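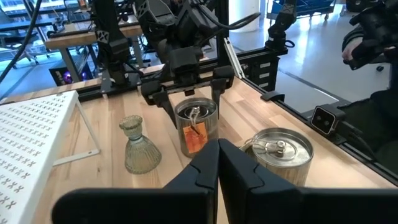 January, 3 pm. Wick trials, soy batch 5, second burn.

Poured at 60 from the Laitinen wax, left in the back room overnight. Two of the set have a wet line down one side. I put that down to the draught under the door. The Idemport cotton wick still mushrooms after the second hour. Trimmed it shorter and it did the same again, so I am dropping it. 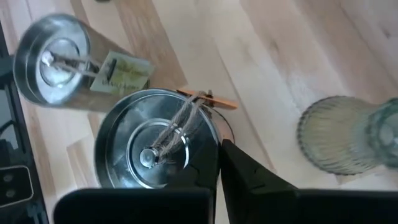
Tins on their sides, vanilla tag on the upper one.

Melt pool on the smaller wick was 24 mm across at one hour and 29 at two. Too slow. Iida Harju thinks the fragrance load is the trouble and wants it cut by 3 per cent before we change wicks again. Fair enough, I'll pour it that way next. Must ask Zarnden if the new wax has the same melt point as the old sack.
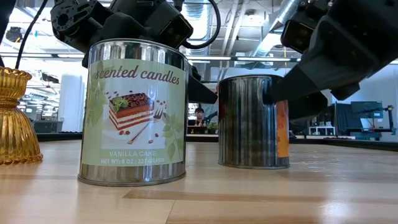

Green "scented candles" label with the cake slice.

Scales drifting again. Checked against the brass weight and noted it inside the lid. Need more wick stickers.

Recent entries
Lultmont dye chips, first melt
Cold throw notes, batch 4
Cleaning the pouring jug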